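The patient art of picking things up

By the time the kettle boils at Tronari, Liên Hồ has already tidied the same bench more times than most of us tidy ours in a month, and she has the cheerful, faintly glazed look of someone halfway through teaching a toddler to lay the table.

Her pupil is an arm called Plumanus. It learns by example, so Liên and her colleague Kacper Cieślak guide it by hand through small laboratory chores, over and over, and every go is saved for the learning system to chew on later. They want 2000 by September and have 342 (the fumbled ones are kept too, in a folder of their own).

"You start noticing how you hold a cup at home," Kacper told me, rather sadly, over his tea.

Glass is the fussy bit, and I found myself holding my breath over it like a parent at a school play.
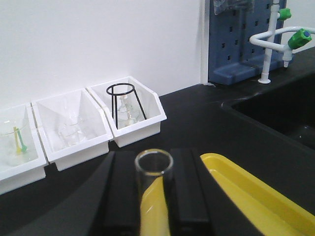

A test tube in the grip of Plumanus, with the storage bins behind.

Liên nudged the arm back to its starting place, and they began again.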